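Sorting bins for teardown work: how many categories before it gets silly?

tallowfin
I run the bench side of a small electronics salvage room in Irnton. Most of what comes in is mixed: short leads with connectors on them, bare boards, power strips, offcuts of hookup wire. I want to settle on a fixed table layout and stop changing it every month.

Current arrangement is two white tables butted together, yellow bins down both sides, and a stainless tray in the centre lined with white paper. Items go to the tray for inspection, then out to a bin.

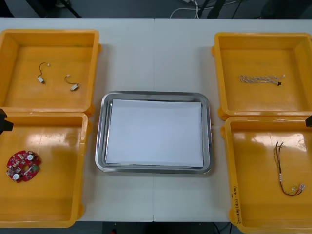 What I can't decide is the split. At the moment short leads and boards each get their own bin, and that works. Mains-rated gear and loose wire have been sharing, and I'm not convinced they should. Adding bins means the outer ones sit beyond comfortable reach, and I'd sooner not walk around the table for every item. Interested in what others have landed on.

Also open to views on lining the tray. I use plain copy paper, a stack at a time, and peel off the top sheet when it gets grubby.

grader_83
Four is enough for one table. I ran 10 for most of a winter and the error rate went up, mainly from things being dropped in the neighbour of the correct bin. Went back to four coarse bins at the table and a second pass at a shelf. The second pass takes 30 minutes at the end of a shift and it's done by someone sitting down.

Paper is fine. Colour matters more than material. Small dark parts show up on white and you stop losing screws.

Shota Nagano
Disagree on paper, for boards anyway. Copy paper is an insulator and will hold a charge if you slide things across it. If any of those boards are going back into service, put down a dissipative mat, ground it, and wear a strap. If they're all going to the refiner, ignore me.

I'd ask the same about the bins. Ordinary coloured polypropylene is a poor place to store a populated board. I don't know what yours are made of, so check the base for a marking.

tallowfin
Mixed destinations. I'd put one board in 10 down as going back into service and the rest as scrap. Point taken about sliding. I lift and place, but I can't vouch for everyone who uses the bench.

On the mains gear, this is the sort of combination I mean: a power strip at the top of a bin and a bundle of thin coloured wire underneath it in the same bin.
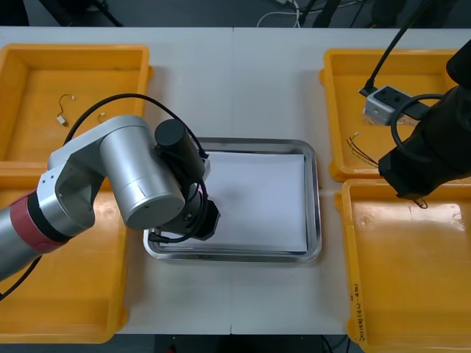

The wire gets under the strip's cord, the cord gets picked up, and half the bin comes with it. It's a nuisance at sorting time and worse when someone tips the bin out. Bagging the wire first is one option, but that's another step, and steps get skipped.

kelpmoth
Take the power strips off the table altogether. They're bulky, they have a long cord, and they have to be tested and tagged before anyone reuses them, so they're on a different path from the moment they arrive. We have a crate on the floor marked MAINS and nothing with a mains plug goes above bench height. Cords get coiled and held with a hook-and-loop tie at the crate.

That frees a bin for the wire. Stranded hookup wire under 30 cm goes straight to copper scrap at our place. It isn't worth the labour to straighten.

grader_83
Under 30 cm to scrap is wasteful. Those are perfectly good jumper lengths. I sort by gauge and keep anything over 5 cm with clean ends.

kelpmoth
You have someone who'll sort wire by gauge. We don't.

Shota Nagano
On short leads with connectors: worth dividing those by pitch if you have the volume. A small organiser inside the bin would do it. We tried a fold-up insert from Orkis in July. The dividers are too tall and you end up fishing with two fingers, so we cut them down by a third. Fine after that.

Separately, the seam where the two tables meet. If it opens up at all, small parts will find it. We taped ours on the underside. Tape on top catches the trays when you slide them.

tallowfin
The seam is tight for now but I'll tape it, underside as suggested.

Plan as of today, November 30, 2020: mains gear to a floor crate, wire gets its own bin, leads and boards stay as they are. A mat goes on order for the boards that are being kept. The tray stays in the centre with paper in it. I'll try kelpmoth's length rule, but at grader_83's figure for anything red or black, as we go through a lot of those.

pennant_jo
Do you label the bins on the end or the long side? Ours are on the end and you can't read them once they're in two rows.

tallowfin
Undecided. Long side facing the operator, probably.

Related threads
Grounding a bench mat in a rental unit
Cheetham shelving: load ratings in practice
Test and tag intervals for donated power boards
Sendcombe depot, changes to mixed cable pricing
Copper scrap: stripped or unstripped?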